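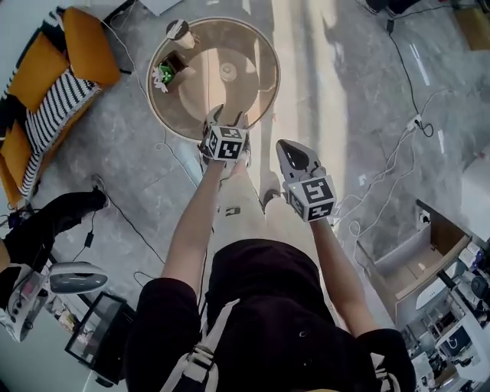
Lab Methods in Manipulation, handout 4
Comparing hand-held grippers: cube tracking, wrist camera, finger wear
R. Munshi, notes typed up 2 Sep 2019, corrections to Rodel Samonte please

Carries on from handout 3 (calibration). If you missed calibration get the sheet from Honeylyn before you touch anything, otherwise none of your pose numbers mean much.

What we are comparing

Two grippers, same job. The Tasteck and the Plolla. Both held in the hand, both with a marker cube, both with a wide camera looking past the fingers. Tasteck is the lighter one, trigger is stiff. Plolla opens wider, trigger is soft, people over-squeeze with it in the first ten minutes and then stop.

Question for the session: which one gives cleaner tracks when a person is moving about at normal speed. Comfort is a seperate question, there is a form for it, fill it in before you talk to each other.

Not comparing software. Everyone runs the Mengal logger, same build, same settings. Leave the exposure alone!!

Setup, short version

- Pack on first, then headset, then grippers. Other order tangles the cables.
- Check both grippers show up in the logger. Left is L, right is R. Swapped twice last January and we lost an afternoon to it.
- Cube faces clean and flat. A lifted corner shifts the pose by more than you'd think.
- Sync clap: bring the two grippers together in front of your chest, hold still, then start.
- Power strips stay on the floor along the wall. Step over cables, don't kick them out of the way.

Keep your trial number written on paper as well as in the logger. Yes, both.
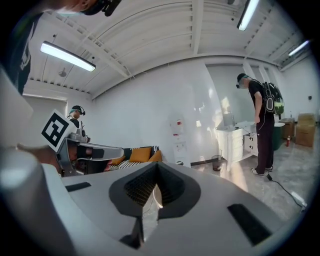 The track score, how we get it

For each trial the logger writes out one row per camera frame. A row is good if at least one face of the cube was found and the pose did not jump more than the limit. Score = good rows over all rows. Thats it, nothing clever.

Worked case. Griet's pilot trial with the Tasteck had 1,204 rows. 52 of those bad. So 1,152 good, score 0.957. Fine for a pilot.

Now look at WHERE the 52 fell. Nearly all in two clumps, both when she reached low and turned her wrist in. One face edge-on, the other one behind her forearm. A plain score hides this. So report three things per trial:

1. score
2. longest run of bad rows
3. what the hand was doing during that run (one line, words)

The longest run matters more than the total. Short gaps you can fill in, long ones you throw the trial away. Cutoff for this course is 200 ms. Edgardo thinks that's too generous and he may be right, see reading.

Two or more people working in the same area at once: markers from somebody else's gripper can turn up in your view. Each cube has its own set of IDs, so the logger should ignore the others. Should. Check the ID column. If you find a stray ID, note the row number and carry on, don't restart.

Wide lens, what it does

Straight lines bend, worst at the edges. A marker near the rim of the view gets fewer pixels and a skewed shape, corners come out soft. The lens model from handout 3 corrects most of it in the middle and less as you go out. So a marker found near the rim is a weaker find than one in the center, even though the logger counts both the same. We're not weighting for this in the basic score. Optional exercise: weight it, see if the ranking of the two grippers changes.

Bright windows: look for trials where the view swings from a dark corner toward the light. Exposure is fixed so whites blow out and the white border of the marker bleeds into the black. Log it as "glare", one word, so we can search for it later.
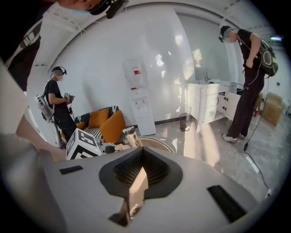

Tasks for the session

Task A, reach. Sofa cushion, pick up, set down, back to start pose. Slow, then normal speed.
Task B, two hands. One hand steadies, the other one lifts. Any light object off the table.
Task C, walk and reach. Start by the sofa, end at the cabinet, open a drawer, close it. This is the one that breaks tracking so give it the most time.

Each person does all three with both grippers. Half of you start on Tasteck, half on Plolla, Rodel has the list. Swap when he says swap.

Fingers. Both sets are the soft kind and they wear. Change them at 600 cycles, the count is on the tape on the handle. Worn tips slip, then people squeeze harder, then the hand shakes, and you end up measuring the fingers and not the tracker. If the tape is missing assume they're old and change them.

Hand-in

- Table of scores, A B C by gripper
- Longest bad run for each, with your one line
- One plot of your choice, axes LABELED please
- Half a page: which would you pick for a full day of recording and why. Weight counts as a reason. "Liked it" doesnt.

Raw logs go in the Prirnus folder under your trial number. Don't rename them.

Reading before next time

Edgardo Ambrosio's note on gap filling, sections 2 and 3. Skip the appendix, the sign is wrong in the second equation and he knows.

Questions to Honeylyn Manalo, not to me, I'm away until the hand-in.

We use cookies to keep you signed in and to see which course pages get read. Accept all / Manage settings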